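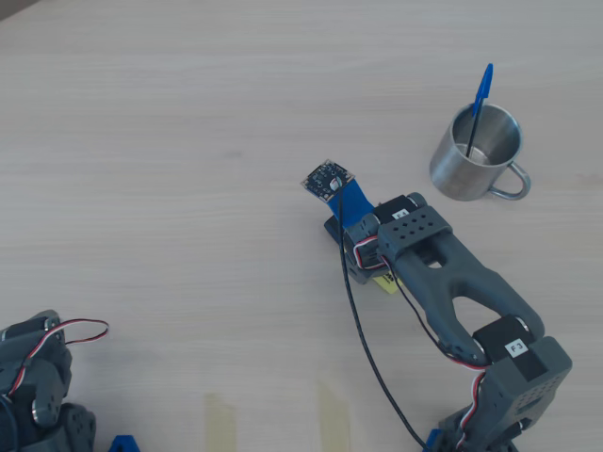

Por Nikola Matić
27/10/2026 · Archivado en: madera, acabados

El aceite de linaza crudo no sirve para un tablero de trabajo. Lo escribo al principio porque es la consulta que más llega al correo del blog y porque yo mismo lo usé durante años, siguiendo un manual que copiaba a otro manual. Penetra bien, da un tono cálido y tarda semanas en polimerizar. Mientras tanto la superficie queda pegajosa, recoge polvo y amarillea. En un tablero claro, el amarilleo se nota antes del primer invierno.

Entiendo por tablero de trabajo el que recibe apoyo diario de codos, tazas, herramienta ligera y cables. No hablo de bancos de carpintero, que se rayan y se cepillan sin remordimiento, ni de tablas de cocina, que tienen sus propias exigencias.

El acabado que aplico ahora es una cera dura al aceite, en dos manos finas. La que gasto es la de Tukine, en su versión incolora, y la compro en el almacén de Satunville. Cualquier producto equivalente con alto contenido en sólidos debería comportarse de forma parecida, aunque no he probado tantos como para afirmarlo.

Preparación. Lijado con grano 80 si hay restos de barniz, después 120 y 150. No paso de 150. Con granos más finos el poro se cierra, la cera queda en superficie y se levanta con el roce. Este punto se discute mucho en los foros y no pretendo zanjarlo; digo lo que me ha pasado en mis tableros. El lijado final va siempre a mano, con taco de corcho y en el sentido de la veta. La lijadora orbital deja unas espirales que no se ven en seco y aparecen con la primera mano, cuando ya es tarde.

Entre el 120 y el 150 conviene humedecer la madera con un paño escurrido y dejarla secar. La fibra se levanta y el último grano la corta. Si se omite el paso, el repelo sale con la cera y hay que lijar de nuevo.

El polvo se retira con aspirador y cepillo. No uso paños impregnados: algunos dejan residuos que interfieren con el secado. 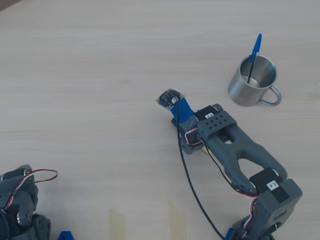 Primera mano. Se extiende con espátula de plástico o con almohadilla blanca, muy poca cantidad, y se retira el sobrante con un trapo de algodón pasados unos minutos. El error habitual es dejar demasiado producto. La capa gruesa forma piel por encima y queda blanda por debajo. Entre la primera mano y la segunda dejo 18 horas a temperatura de taller; en diciembre, sin calefacción, el doble.

Los trapos usados se extienden al aire libre o se sumergen en agua antes de tirarlos. Los aceites secantes se oxidan con desprendimiento de calor y un trapo arrugado puede inflamarse solo. Pádraig Ní Chonaill, con quien compartí taller, guardaba los suyos en un cubo metálico con tapa y agua, y sigo haciendo lo mismo.

Segunda mano. Igual que la primera, con menos producto todavía. Se abrillanta con la almohadilla en seco. El tablero admite un uso suave al día siguiente, pero hasta pasadas dos semanas no dejo encima nada con patas de goma. La goma reacciona con el acabado fresco y marca cercos que solo salen lijando.

Un apunte sobre la cara inferior: se trata igual. Un tablero sellado por un solo lado absorbe humedad por el otro y acaba abarquillado. He visto uno de 1460 mm de largo curvarse 6 mm en una temporada por esta causa —la cara de abajo estaba en crudo— y no hubo manera de recuperarlo sin cortarlo en tiras y volver a encolar.

Mantenimiento. Paño húmedo y jabón neutro. Nada de amoniaco ni de limpiadores multiusos. Cuando una zona pierde el satinado se lija localmente a 150, se aplica una pizca de cera y se difumina el borde con la almohadilla. Es la ventaja principal frente al barniz de poliuretano, que obliga a rehacer la superficie completa.

Queda pendiente la comparación con el aceite de tung de Ó Gríofa. Tengo dos probetas en la ventana sur y las publicaré cuando lleven un año de exposición.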